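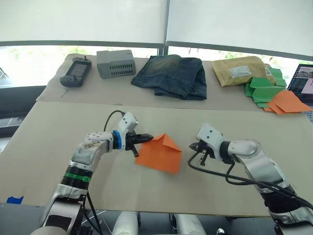
February, bench notes, paper group

Fold endurance and crease recovery, orange stock from Firnetti against the uncoated white from Muvell. Carried over from the last entry: conditioning cabinet now holding at 50 percent RH, 23 C. Tracey replaced the door seal. Drift overnight was within 1 percent, which is good enough for this.

Samples cut to 15 mm strips, long side along the grain (MD) and across it (CD), labeled in pencil on the tail only. Ink on the gauge length affected two of the earlier strips, so those results are struck out on the previous page.

Crease procedure, as run:
Fold by hand to a loose loop, no pressure.
Roll once with the Dobson roller, own weight, no push.
Hold closed 15 min under the glass plate.
Release, stand on edge, read the opening angle at 1 min and again at 5 min.

Malte wants the 5 min reading reported as the main figure. Agreed. The 1 min reading depends too much on how fast the plate comes off, and Reece and I do not lift it at the same speed.

Recovery, Firnetti, MD strips: mean opening angle 76 degrees at 5 min. CD strips opened wider and scattered more. Did not average the CD set. Three of them show fiber cracking on the outside of the fold under the loupe, and a cracked fold reads as a low-stiffness hinge, so the angle is not comparable. Will sort cracked and uncracked before computing anything.

Muvell strips: no cracking in either direction. Curl toward the wire side before folding, so the zero is off. Fold direction was not recorded relative to the wire side. My error. Repeat the full set with the side marked.

Fold endurance, double folds to failure, standard tension:
Firnetti MD 1,000, stopped, no break
Firnetti CD 400
Muvell MD 600
Muvell CD not run

The Firnetti MD figure is a stop and must not go in the table as a failure value. Amnuay suggested raising the tension for that direction only. I would rather keep one tension for everything and let the counter run longer. Needs the machine free overnight. Ask Natalie, who has it booked for the Ultari board samples until the end of the month.

Jaw check: left jaw face has a burr near the lower edge. Stoned it down and wiped with isopropanol. The Muvell MD strips were run before the burr was found. The break line on those sits at the fold and is clean, so I am keeping the number with a note against it.

Scoring: tried a blunt wheel ahead of the fold on spare CD offcuts. Cracking is less with the bead on the inside of the fold, as expected. Wheel depth was set by eye and is useless for reporting. Reece has a shim set that should fit under the carriage.

To do
Remeasure caliper on both stocks, five points per sheet, after conditioning.
Muvell recovery set again, wire side marked.
Muvell CD endurance.
Confirm with Firnetti whether the two reams came off the same reel. The wrappers carry different lot codes.
Return the loupe to Malte.

Cabinet log checked 4:40 pm, no alarms. Remaining strips left on the middle rack, tails to the front.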